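**Plulov Rule 26** is a scene-setup rule for testing household robots in simulation. It covers tasks in which an arm picks up, moves or sets down small articles in a furnished room. It belongs to the Plulov code of practice, first issued in October and since adopted by the test houses Hollosik and Qudah.

## Scope

The rule applies to fixed-base arms with a parallel-jaw gripper. Mobile bases are dealt with in Rule 37. Room type is left to the tester, but kitchens and bathrooms must both be represented in a full test series.
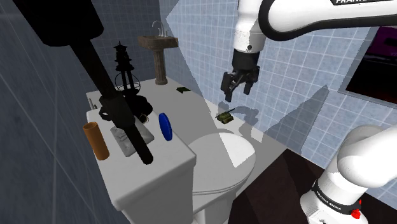 Each trial starts with the gripper open and clear of every surface. Articles not named in the task are classed as distractors and must stay within the arm's modelled reach. Colour, lighting and wall finish may be varied between trials, provided the seed value is recorded. A distractor knocked over during a trial is logged as a disturbance, even where the task itself is completed.

## Reporting

Results are reported per room and per article. Averages across rooms are permitted only as a supplement. The reference set maintained by Sunent holds 1721 layouts, of which nearly 2 per cent are withheld from publication for audit use.

## Criticism

Qudah has argued that the disturbance clause treats light contact and a full topple alike. A graded scale was proposed in the draft of 2020-06-22 but was not carried into the code. Contact forces remain outside the rule.

## See also

- Plulov Rule 37
- Distractor object
- Domain randomization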